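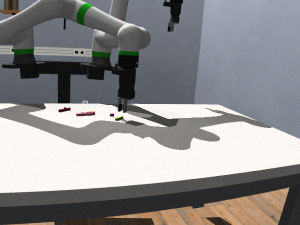 Saturday morning is checklist time for the two-arm cell at Filotia, and I like it because the building is quiet and I can hear the joints. I start at the hands and work back to the feet. The near arm's gripper gets looked at first, fingers open, with the small gap between them and nothing held, and the blocks stay on the table (the lime-green one is my favorite for the grip test later). Comments are mine, so blame me for the rambling!

Cell: Drestimis bench, two arms
Date: January 22, 2022
Sheet no.: 918

1. Emergency stop
OK. Pressed it with both arms at slow speed, both stopped. Reset fine.

2. Gripper fingers, near arm
OK. Tips are a little shiny but there's plenty left. I'd swap them in May with the other wear parts.

3. Gripper fingers, far arm
Watch. Left finger closes a hair late. I wiped the slides and ran it 10 times and it was late on two of them — not enough to fail it, but I want it checked again next week.

4. Coupling between wrist and gripper
OK, both arms. Grab it and try to wiggle it. If you feel anything at all, stop and get the torque wrench.

5. Base bolts
Near arm OK. Far arm had one bolt that took an extra nudge, so I re-marked it with the paint pen. Please don't wipe my paint marks off, they're how I know!

6. Mounting frame
OK. No cracks, no rust. Vacuumed the crosspiece while I was down there.

7. Arm-to-arm clearance
OK. Ran the Zomstead routine at slow speed, all five positions. They pass close at position four and it always makes me hold my breath, but it's inside the limit.

8. Grip test
OK. Seven picks, seven clean releases.

9. Cables
FAIL, fixed. The tie at the back of the far arm had snapped. New tie on, left some slack for the full swing.

10. Tabletop
OK. Wiped down, level checked at all four corners.

Still open: late finger on the far arm (item 3). Spare slides are on order from Ong. Until they come, keep that arm on light parts only and write down any drops on the back of this sheet.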